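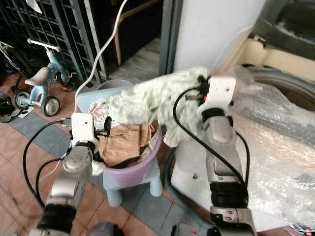

August, a little after nine at night

Started at eight this morning and finished the last episode at ten to six, with an hour out for lunch and most of another hour lost to the left wrist. I want to get the day down before I forget which problems were real.

The task this week is cloth out of a bucket. Pick one piece, lift it clear, put it down to the side, go back for the next. Prasanna wrote the task sheet and it takes up half a page. The target for the house in Stusham is 500 good episodes, and the whole cloth set across all the sites is supposed to come to 3000. We are behind, but less behind than we were before today.

I drove the arms in the morning and Kavinda drove in the afternoon. Whoever isn't driving resets the bucket and marks the episodes keep or drop. I prefer driving. Resetting is harder on the back and you have to think about it more, because your hands want to put the cloths in the same way each time. Yesterday I looked back through the morning's starts and they all looked like my laundry. The green one was on top in nearly every one of them. A model trained on that would learn to go for green and would be lost the day green was at the bottom. So today I shut my eyes, dropped them in as a bundle and gave the bucket a shake. It worked all right. Kavinda tosses them in from standing height, and that gives a better mix than mine.

The green cloth is still the hard one. It's thin and it drags whatever is under it. If you grip near the middle and pull straight up, you get a long stretch of fabric with the rest hooked over the rim, and then you have to decide whether to keep going or let go and take a new grip. I had been letting go. Prasanna called at eleven and said to keep going if the grip is good, just slow down and move sideways over the rim, and leave the regrips for when the cloth really slips. She wants some regrips in the set but doesn't want them to be the normal way of doing it. I asked her how many is some. She said she'd think about it and send a message. No message yet.

The brown one is easy. It holds its shape and the fingers get a good bite on it. The patterned white one is fine once the others are off it.

Drops today were mostly my own fault. I closed on nothing a few times in the first hour, before I had my eye in. Twice I lifted two cloths together and carried on without noticing. I marked those as drops, and then Kavinda said we should be keeping them under a separate label, since lifting two is what the policy did all through the last test in Metbridge and somebody will want examples of getting out of it. He's probably right. I changed the label on both and wrote a note in the log. From now on if it happens we stop, shake one loose with the other arm and carry on, and the episode counts.

The left wrist started stuttering around two. It would follow for a few seconds, stop, then jump to catch up. I thought it was the network and Kavinda thought it was the cable. We swapped the cable and it went away. He was decent about it. I threw out the last seven episodes before the swap, which hurt, but you could see the jumps plainly on playback and I don't want them in there.

Fathima came by at half past three with a drive to copy the week onto. She watched a few episodes and asked why we don't clear the hall. I said the point of using houses is that there's stuff in them. At Wickramasinghe they cleared everything to the walls, and the set from there is clean and nice to look at and the model does very well in that one room. She said fine, but move anything you could trip on. Fair enough. I nearly went over the cable myself before lunch.

She also says Dusetti wants the language labels redone. At the moment each episode has a single line, "take the cloths out of the bucket," and they want a line for each pick, with the color. That's a lot of typing for somebody. Willy De Graaf has offered to write a small tool that jumps to each time the gripper closes, so you only have to type the words. I'd put it at roughly 60 hours of work without the tool, and I told Fathima so. She wrote the number down.

Shoulders sore again. The chair was too low all morning and I didn't fix it until Kavinda took over and raised it for himself. Leave it where he has it.

For tomorrow: charge both headsets overnight (done, plugged in now). Start with the green cloth at the bottom for the first block. Do some with the bucket turned a quarter. Ask Prasanna again about regrips. Kiyoshi Oda is supposed to come at ten to learn the resets, so one of us will be slower while he gets going, and I'd like the first block finished before he arrives. Bring milk.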